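Handout 4: Mounting and commissioning an arm at the shared bench

Read before the November session. It assumes that you have done the joint-frame exercises in Handout 3 and that you can write a simple move program. Bring your own copy of the checklist at the end.

## 4.1 Scope

The build used throughout this unit is the Pomau cell, put together in the Skitetti workshop. It is a single-arm cell on a timber table, used for light pick-and-place. It has no fence. Everything in this handout follows from those two facts: a table which can move, and people who can walk up to it.

Industrial practice puts the arm on a steel pedestal bolted to a concrete slab. A home or club workshop seldom allows this. The usual substitutes are:

- a plate bolted through the table top;
- a separate stand placed directly behind the table;
- a wheeled frame with jacking feet.

The second is the easiest to service, but it lets the arm and the table drift apart. A table nudged sideways by 4 mm will put every taught point out by 4 mm, and the controller will report no fault. Table and stand should be tied together, or the table position checked at the start of each session.

## 4.2 Timber as a reference surface

Softwood tops are cheap, easily drilled and kind to dropped parts. They are poor datums. Boards cup across the grain as the humidity changes, and resin-rich knots stand proud after sanding while the softer wood around them is worn away.

Procedure for surveying the top:

1. Lay a straightedge along the grain, then across it, and note the largest gap in each direction.
2. Mark a grid in soft pencil. The Pomau grid has 208 points.
3. Touch off at each point with a blunt probe at low speed, and log the height.
4. Fit a plane to the results. Keep the residuals in the same file.

If the largest residual exceeds the compliance of your gripper pads, teach the pick height locally and do not rely on the fitted plane. Avoid setting fixture screws into knots; the pilot drill wanders and the thread holds badly when it is in at all.

## 4.3 Cable management

Two separate problems are often treated as one. The first is the moving cable, from the wrist back to the base. The second is the static cable, from the base and any overhead equipment to the supply.

For the moving cable, drive each joint to both limits by hand-guiding and watch the slack. A loop which looks generous in the home pose may pull tight when the wrist is reversed. Ties go on the links, never across a joint.

For the static cable, leave the surplus in one coil on the floor, behind the table and clear of the walking route. Do not coil it around the base of a stand – a pulled cable then brings the stand down with it.

## 4.4 Reach and the edge of the work area

The Curov worksheet asks for a reach map before any program is written. Draw the table in plan, mark the base axis, and shade the region in which the tool can point straight down. In most rear-mounted layouts this region is narrower at the front corners than students expect. Note also where the tool can travel beyond the table edge, as this is where a standing person is most likely to be.
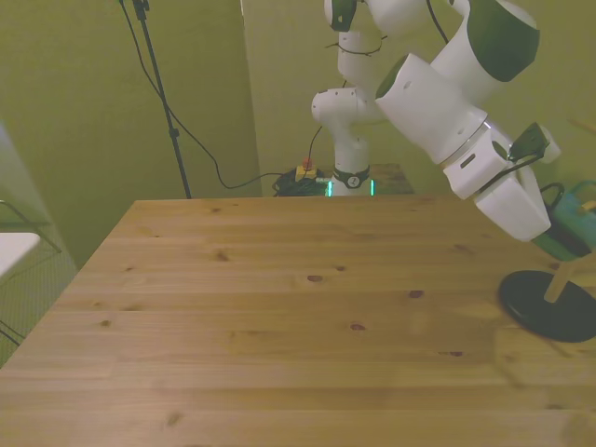
*Fig. 1. Rear-mounted arm with the gripper over the right side of the table; stop button on a yellow box, cable coil beside it.*

Use Fig. 1 when filling in part B of the worksheet. Sketch the layout in plan, then add your own estimate of the region in which the gripper could meet the pole on the round black base. Any upright item on the table is an obstacle and must be entered in the collision model, including its slope if it does not stand vertical.

## 4.5 Stop button position

The stop must be within reach from the place where the operator stands, and must be reachable without leaning through the work area. A button on a loose box is acceptable during commissioning only if its position is agreed before power-up. For regular use, fix it to the front rail of the table.

Test the stop with the arm moving slowly, in three poses. Record the overrun at the tool, not at the joint.

## 4.6 Checklist

- [ ] Table position checked against stand
- [ ] Base bolts at marked torque
- [ ] Moving cable free at both limits of every joint
- [ ] Floor cable clear of walking route
- [ ] Obstacles entered in model
- [ ] Stop tested, overrun recorded
- [ ] Speed limit set for first run

Further reading: Śliwiński, course notes on light arm mounting, section 9. Completed worksheets go in the tray by the bench before the next session.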